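Kinell Hall – Meeting Room Inspection
Inspected by: Ritva Saarinen
Date: April 14, 2019
Previous inspection: February
Form 17, all items to be marked OK, Action or N/A

1. Exit door opens fully from inside without a key – OK
2. Exit sign lit – OK
Comment: Battery backup held for the full test period.
3. Fire extinguisher on bracket, pin and seal in place – Action
Comment: Unit 692 has no service tag for this year. Gauge reads in the green. Pichler to tag at next call.
4. Smoke alarm sounds on test – OK
5. Electrical panel labelled and clear for one metre in front – Action
Comment: Breaker for the kitchenette is still labelled "spare". Relabel.
6. Power outlets firm, cover plates unbroken – OK
7. Extension cords not used as permanent wiring – Action
Comment: One cord was run behind the heater to the urn. Removed during inspection. A new outlet has been quoted under job 1418.
8. Heater guard fixed, nothing stored within the marked distance – OK
Comment: Guard is the older Custeo type. Screws tightened at both ends.
9. First aid kit stocked and in date – Action
Comment: Saline expired in February. Burn dressings low.
10. Floor free of trip hazards, mats flat – OK
11. Windows latch and open – OK
Comment: The north latch is stiff but works. Lubricate before winter.
12. Furniture stable, no loose legs or splinters – OK
Comment: Rock each table by hand and sit on each chair. Looking is not enough. 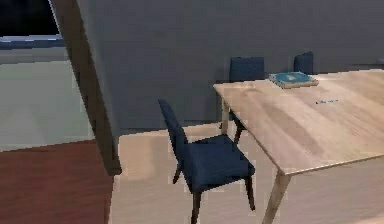
13. Stacked chairs no higher than the line on the storeroom wall – N/A
14. Cleaning products locked away, labels readable – OK
Comment: Goltska floor cleaner moved to the lower shelf.

Items marked Action are to be closed before the next booking – item 3 first.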